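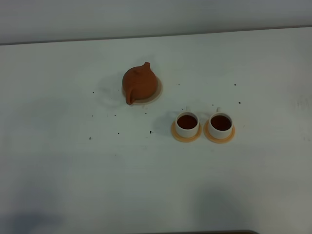 Small clay teapot on the white table.

Jul 30, 2022

Windows side of the bench PC, continuing from the last entry. The Zein logger still won't start after the update. Double-clicking gives the hourglass for a bit, then a box saying a DLL was not found. The name in the box changes depending on which shortcut I use, so at least two copies are installed.

Checked Programs and Features. Two entries for Zein, one 32-bit and one 64-bit, both claiming the same version. The 32-bit one points to a folder that no longer exists. Removed it with the uninstaller, which complained and then removed it anyway. Rebooted. Same error from the remaining shortcut.

Ran the system file checker from an admin prompt. It found nothing to repair. Ran the Luler runtime installer over the top, repair option, then reboot. The box about the DLL is gone, but now the logger opens and closes again straight away with no message at all.

Event Viewer has an application error each time, all with the same faulting module. I cleared the log first so I could see only mine. Before clearing there were 1795 entries, mostly the print spooler grumbling about the old Sumham queue. I exported them to the shared drive in case anyone wants them. Deleted the Sumham queue while I was there.

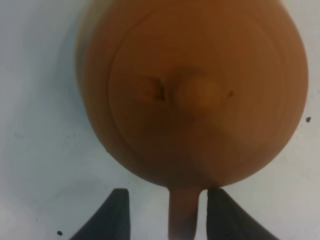 Next thing tried was a clean profile. Made a local account called bench2 and logged in. Logger starts and stays up. So the program is fine and the trouble is in my user settings. Compared the two AppData folders. Mine has a cache folder with 381 files in it, the new one is nearly empty. Renamed mine to cache_old, logged back in, and the logger started first go.

Moved the files back in batches to find the bad one. It is the window layout file, which had been saved at zero bytes. Everything else in the cache loads without trouble. Left the layout file out, and the program wrote itself a new one. Colours and column widths have to be set again by hand.
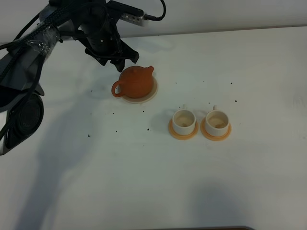
Timeout in the logger config was back at its default as well. Set it to 2000 ms, same as on the Sondesley laptop, so the two behave the same way.

To do:
Edgars Urbonaitė has the same version on his machine. Ask him to check whether his layout file has any size to it before he takes the update.
Delete bench2 once this has run for a week.
Turn off the automatic driver updates on this PC. I thought we did this in December but the setting is on.
Write the cache path on the label inside the cupboard door.

Left the logger running overnight on the dummy channel.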